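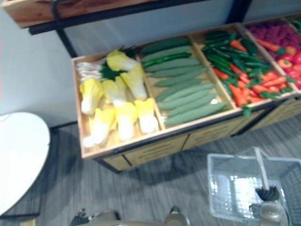
先说结论:我又跑去翻蔬菜了。

事情是这样的,上个月表妹要给她儿子的幼儿园弄一个“小小菜市场”,问我能不能借点道具。我以前在Somlow做过两年橱窗陈列(那家卖厨具的店,后来搬走了),手上确实还剩一箱假水果,可是打开一看,苹果掉漆,葡萄粘成一坨,香蕉上还有不知道哪年的胶带印。这怎么拿得出手!于是我就开始认真研究仿真蔬菜这件事,一研究就停不下来了,家里人现在看见我刷手机都会问一句:又在看白菜?

对,又在看白菜。

我现在的看法是,一个假菜摊好不好看,七成看娃娃菜和大白菜。它们个头大,颜色浅,往那儿一堆,整个摊子就亮了。做得差的白菜是一种很死的黄绿色,从头到尾一个色,像刷了墙漆。做得好的叶尖是淡黄的,往根部慢慢褪成奶白,过渡得很柔和。木格子那一摊里的白菜就是我喜欢的这种颜色,最前面一排把白白的菜根齐齐朝着一个方向摆,后面的随便堆上去,前面整齐后面松,看着就很像真的菜摊老板早上码出来的。后面角落里还塞了一把葱,葱白露在外面,旁边一簇深绿的叶子。我特别吃这一套,大色块旁边一定要有一点细碎的东西,不然整格都是胖乎乎的白菜,眼睛没地方落。

黄瓜我以前是看不上的。总觉得假黄瓜嘛,一根绿棍子。后来自己试着摆了才知道,黄瓜最怕乱堆,一乱就像一筐没人要的尾货。要顺着一个方向斜斜地排,一根挨一根,颜色哑一点、灰绿一点反而耐看。我买的第一批是亮面的,灯一打全是反光,表妹看了说像荧光棒,气得我当天就去申请退货(退了,运费自己出的,八块钱)。第二批是哑光的,好多了。再混一根颜色深的进去,比如细细的一根青椒,那一格马上就有层次了。

辣椒和胡萝卜放一起是我最近才学会的。绿的长辣椒亮亮的,堆在后头,橙色的胡萝卜插在中间,再往前面铺开,这个配色真的太提神了,隔着一个房间都能看见。买胡萝卜请一定买带缨子的!哪怕只带一小截绿叶。光秃秃的假胡萝卜跟交通锥没什么两样。缨子搭一根在格子边沿外面,就更有生气。我自己在家试的时候,搭出去的那根老是掉,最后用了一点点蓝丁胶才老实。

然后说说架子。我原来的计划是用泡沫箱,铺一块绿布,省钱省事。Kelly Trindade听完沉默了好久,给我发了一个“你认真的吗”的表情。Kelly是我在Somlow时的搭档,现在在Greenwood那边帮小店做陈列,审美比我狠得多。她的意见是:菜可以便宜,箱子不行,箱子一便宜整个就像学校义卖。我说这本来就是幼儿园活动啊。她说那也不行。

好吧,她是对的。浅色的木头衬蔬菜真的很好看,绿的更绿,橙的更橙。再配黑色的金属架子,整个就利落起来了。隔成一格一格的还有一个好处,每样东西有自己的位置,小朋友玩完了知道往哪儿放回去。我还特别喜欢正面是一块块像抽屉的木板的那种款式,带一条条很浅的横纹,不花哨,但是比一整块平板耐看得多。要是真的能拉开就更好了,多余的菜、价签、塑料袋统统塞进去,眼不见心不烦。

格子的深浅我也纠结过。太深的话要买好多菜才填得满,预算直接爆掉;太浅呢,孩子手一扒拉就滚一地。我最后的办法是选深一点的格子,底下垫旧毛巾,卷成一条一条的塞在后面,让后面高前面低,菜铺在上头有个坡度。从前面看满满当当,其实下面全是毛巾。这招是以前摆毛巾架摆出来的经验,反过来用而已,哈哈。垫的毛巾最好选深色或者跟木头接近的颜色,我第一次用了一条粉红的,从胡萝卜缝里透出来,像掉进去一块火腿。

木架子我是在Grilalis看中的,二手,原来是人家放面包的,只有两格,边上有点磕碰。老板开价79,我还了半天,最后77拿下。省了两块钱!我妈说我讲价的时间够走去菜市场买一袋真胡萝卜了。随便她说,反正我很满意。回来用湿布擦了两遍,晾干,又拿细砂纸把几个毛刺磨掉(给小孩用的东西,边边角角一定要用手摸一遍,光看是看不出来的),最后上了一层薄薄的木蜡油。颜色稍微深了一点点,不过还是浅木色,可以接受。

说到清洁,仿真菜比我想的麻烦。灰特别爱积在叶子的褶子里,白菜尤其严重,放一个星期就蒙一层。我现在的做法:大件的用软毛刷先刷一遍,再拿微湿的布擦;葱和胡萝卜缨子这种细的,放在盆里用温水加一滴洗洁精晃一晃,捞出来倒挂在晾衣架上。泡沫芯的千万不要泡!我泡坏了一个茄子,吸饱了水,沉甸甸的,晾了好几天一捏还出水,最后只好扔掉,对不起那个茄子。上面有涂色的也先在不起眼的地方试一下,有的颜色会掉在布上。

收纳也讲一下吧,有人可能会问。我是按种类分布袋装的,黄瓜和辣椒可以压在下面,白菜一定放最上面,不然叶子压扁了很难弹回来。真的压扁了可以用吹风机开小风慢慢吹,边吹边用手捏形状,别开太热。袋子外面挂一张小卡片写里面是什么,给表妹家的小朋友画了图,他不认字,但是看到胡萝卜的画就知道是胡萝卜。他画的那张白菜其实更像鬼,我也照样挂上去了。

至于我现在的进度:白菜齐了,黄瓜齐了,辣椒多买了(手滑),胡萝卜还差一些带缨子的。本来在Histen的网店下了单,结果显示补货中,客服说要等,我就先等着。水果暂时不打算放太多,红的黄的一多,绿色就被抢走了,而我实在太喜欢那几格绿色。番茄可能会放几个,看看再说。

价签还没想好用什么。Kelly建议用小黑板,粉笔写。我想用牛皮纸剪成长条插在格子里,让孩子们自己写价钱,写一百块一根黄瓜也没关系,那天的老板是他们嘛。表妹站我这边,所以目前是二比一。

活动在九月,还早,但是你们知道我的,最后一周肯定又要手忙脚乱,能先弄好的就先弄好。家里有多余的小竹篮、小秤(不准的也行,只要指针会动)的朋友请留言,我可以过去拿,顺便请你喝杯豆浆。

对了,还有一件事想问大家:仿真的大蒜有没有推荐的?我看了好多家,不是太白就是太圆,像乒乓球。要那种皮有点紫、最好能看出蒜瓣形状的。看到了请把链接丢给我,谢谢谢谢!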